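Spacing Without Guesswork: How Sobczak Was Fitted

Apr 22, 2024

Most readers never notice the space between letters until it goes wrong. In a text face, that space is set in two stages. Sidebearings fix the default distance on each side of a glyph. Kerning then corrects the pairs that the defaults can't handle. Sobczak, the serif family released by the Skurnville foundry, was drawn with a strict limit on the second stage.

The limit came from an early test version. It carried 2,617 kerning pairs, many of them worth 2 or 4 units on a 1,000-unit em. Values that small disappear at reading sizes. They also hide errors in the sidebearings, which should be fixed at the source.

Starting over

The foundry deleted the kerning table and began again with the lowercase n and o. The n was set between copies of itself until the white inside the letter matched the white between the stems. The o was then placed in strings of n, and its sides were tightened until the rhythm held. Every other lowercase letter took its values from one of those two, or from one of each.

Diagonals were left for last. The v, w and y have no straight side to measure, so their sidebearings were judged by eye in printed proofs at text size. Several ended up slightly negative. The capitals followed the same order, with H and O as the controls.

Groups before pairs

Once the defaults were stable, kerning was written by group. All glyphs with the same left edge share one value, and the same goes for the right edge. The accented forms of A follow the plain A. Exceptions were added only where an accent or a long serif caused a collision, as with f before an accented i.

The finished roman has 136 group pairs. Vorkavus, the script used to check them, sets each pair between control letters and flags any gap outside a chosen range. It doesn't change values.
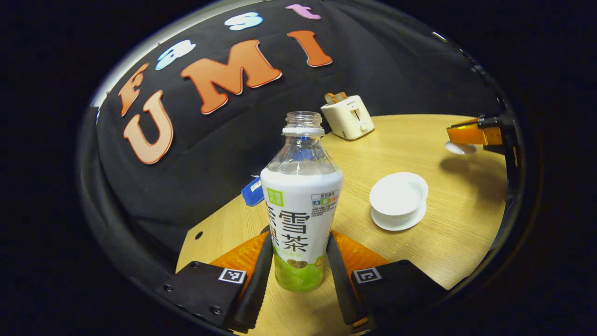
Checking in use

The final proofs were set as full pages, using the text of a Fluluvbridge town guide. Long paragraphs show uneven color better than word lists do. Figures needed the most repair. The tabular 1 looked loose in dates, so a proportional set was made the default in October, with the tabular set kept as an OpenType feature.

The italic is being fitted in the same order, although its slant makes the n a weaker control. Its sidebearings are measured along the angle of the stems.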